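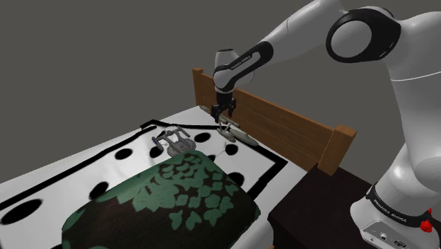
Rondura is looking for 34 adults to take part in a home sleep study in Dumley and Mavthorpe. The study compares two kinds of mattress topper over one month, starting in August. You will sleep in your own bed, and any ordinary bed will do, with or without a wooden headboard like the one shown. We deliver the toppers and collect them at the end.

**Who can apply**

- Adults who sleep at home at least five nights a week
- People who do not work night shifts
- One person per household

**What you will do**

Fill in a short sleep diary each morning — it takes about 2 minutes — and swap toppers halfway through the month. There is one visit to our Dumley office before the study starts, where Anoma Wickramasinghe will go over the diary and have you sign the consent form.

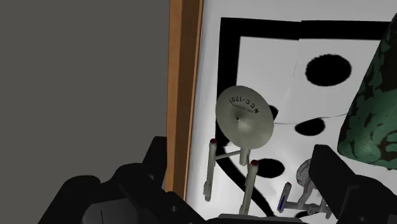

Do I get paid if I drop out early? You get $200 if you finish the first topper and $300 if you finish both. Payment is by check, mailed after the toppers are picked up.

Please tell us if you take sleep medicine. You may still be able to join, but we need to know before your visit.

To apply, write to Rhun Ellis at Rondura, Dumley office, with your name, phone number, mattress size and the best time to call. Couples who share a bed are welcome, but only one of you can keep the diary and be paid.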